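4. Setting up the height-adjustable table

This section covers the Piltau table with the Festard lift frame. Read it through before you unpack the second carton. Assembly of the legs is covered in section 3.

4.1 Before you start

Choose a level floor. Leave a gap of 100 mm between the back edge of the table and the wall, so that the mains cable is not trapped when the top moves. Keep the table away from radiators and sloping ceilings.

CAUTION: The top is heavy. Two people are needed to turn the table upright. Lift it by the frame and never by the edge of the top.

4.2 Connecting the control box

1. Check that the control box is screwed to the underside of the top, with the sockets facing the back.
2. Push the two leg cables into sockets M1 and M2 until they click. Either leg may go in either socket.
3. Push the handset cable into the socket marked HS.
4. Fix the cables to the frame with the clips supplied. Leave some slack at each leg.
5. Plug in the mains cable and switch on at the wall. The handset shows three dashes.

4.3 First reset

The table will not move upwards until it has been reset.

1. Hold down the DOWN button. The top lowers slowly, stops, then rises a few millimetres.
2. Let go when the handset shows a number.
3. Press UP and run the top to its full height of 1,306 mm.
4. Bring it down again, watching the cables all the way.

Note: The reset must be repeated after a power cut, or if the table has been unplugged for more than a day.

If the handset shows E04, one leg cable is loose. Switch off at the wall, press both plugs home and start again from step 1.

4.4 Levelling

Turn the feet by hand until the table no longer rocks. Each foot can be let out by up to 15 mm. Check again after a week, as carpet tends to settle under the load.

4.5 Saving a height

1. Move the top to the height you want.
2. Press M, then 1, 2 or 3 within five seconds.
3. To return to that height, hold the same number until the top stops.

4.6 Items on the top

Round things can roll when the top starts or stops. Clear them away or stand them in something before you press a button, and put the cap back on any drink. 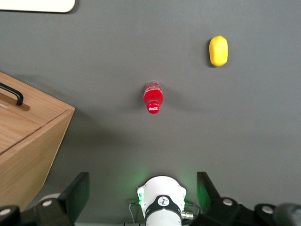 Fig. 9. Bottle and lemon on a grey top.

Wipe up spills straight away with a soft cloth. Do not use scouring cream or anything containing bleach – both leave pale marks on the dark finishes.

CAUTION: Switch off at the wall if liquid has run through the cable hole. Leave the table off until the control box has been checked.

Spare feet and clips can be ordered from the Gurarthorpe parts desk. Quote the number on the label under the top. For cleaning the lift columns, see section 5.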